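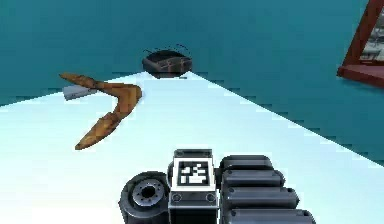 How to Prepare an Invention Disclosure for the Eston Technology Transfer Office

An invention disclosure is the internal record that starts every licensing or spin-off case at Eston. It is a confidential document and has no legal effect as a patent filing. The transfer office uses it to decide whether to pay for a search, whether to file, and who has to be asked for permission first.

Allow one working afternoon for a simple case with a single funding source. Cases with outside partners take longer, mostly while signed agreements are being located.

Before you start

Check whether anything has already been made public. A public disclosure includes a journal article, a preprint, a conference abstract, a poster, a thesis in an open library, a public code repository and a talk to an audience that was not under a confidentiality agreement. In many countries, a single one of these made before the filing date can prevent a patent. Some countries allow a grace period under certain conditions. Do not rely on it without asking the office.

If a disclosure is planned but has not happened yet, write down the earliest date on which the material could become visible. For a conference, this is often the day the abstract book goes online, which may be weeks before the talk. Send that date to the office at once, even if the rest of the form is blank.

Collect the following:

Grant numbers for all funding used in the work
Signed collaboration, consortium and material transfer agreements
Employment status of each contributor at the time of the contribution
Notebook pages or file versions that show when the main result was obtained
License terms for any third-party software or data

Step 1. Open a record in Datard

Disclosures are entered in Datard, the case management system. Log in with your institute account and select New record, then Disclosure. The system assigns a case number when the record is first saved. Use this number in the subject line of all later messages.

Set the access level to Restricted before uploading any files. The default level, Department, lets every account in your unit open the attachments. Changing the level later does not remove copies that have already been downloaded.

Datard closes an idle session after 86 minutes and does not save open fields when it does so. Long text should be written in a separate editor and pasted in.

Step 2. Write the title and short summary

The title is limited to 110 characters, including spaces. It appears in reports that are read outside the office, so it should name the technical field without giving away the solution. "Method for calibrating a flow sensor" is acceptable. A title that states the calibration formula is not.

The short summary may be up to 405 words. It should cover the problem, the existing ways of dealing with it, what your solution does differently, and the current state of development. Write it for an engineer in a neighboring field. Spell out abbreviations the first time they are used.

Leave out market estimates at this point. There is a separate field for known users and competitors, and unsupported figures in the summary tend to be copied into later documents.

Step 3. Describe the invention

The full description is uploaded as a file. There is no fixed template, but the attorney will need enough detail for a skilled person to repeat the work. Include:

The arrangement or sequence of steps, with at least one drawing or flow chart
Ranges for all parameters that matter, as well as the values used in the lab
Alternatives that would also work, including ones you have not tested
Results, with the conditions under which they were measured
Known failures and limits

Mark clearly which parts have been tested and which are predicted. Patent offices treat the two differently, and the text of the application has to use the correct tense for each.

For software, describe the method apart from the code. Attach a list of libraries with version numbers and licenses. Source code is not uploaded to Datard. Give the repository location and the commit identifier.

Step 4. List the contributors

Enter everyone who contributed to the idea itself. Inventorship is a legal question and does not follow the author list of a paper. A person who only ran measurements under instruction, provided funding or headed the group is normally not an inventor. A student or visitor who proposed a key element normally is.

Percentages are requested for the sharing of income. They must add up to 100 and every listed contributor must confirm them in the system. If the group cannot agree, leave the field empty and select Share under discussion. The case can proceed to review in this state - it cannot proceed to licensing.

Step 5. Declare funding and third-party rights

Attach each agreement as a searchable PDF. For work done under the Trositz framework agreement, also tick the box for partner notification. The partner has the right to be told about new results, and the office sends the notice. Do not send it yourself.

Materials received from Zinchenko are covered by a separate transfer agreement that restricts commercial use. List each material by its catalog name and state whether the invention can be carried out without it. This answer has a direct effect on who can be offered a license.

Step 6. Submit and respond

Select Submit for review. The record is then locked, and corrections are made through the Comments tab. A case officer replies with a meeting proposal and a first list of questions. At least 2 contributors should attend the meeting if the case has more than one.

Records submitted in October are reviewed in the same queue as annual renewal decisions, and replies are slower. If a publication date falls in that month or shortly after it, enter the date in the Urgent field and call the office as well.

Common errors

Record returned with "Funding incomplete": a grant number is missing or does not match the finance system. Check for a missing suffix.

Contributor cannot confirm: the person has left and the account is closed. Enter a private email address under External contributor and save the record again.

Attachment rejected: the file is password protected. Remove the password and upload it again with the access level still set to Restricted.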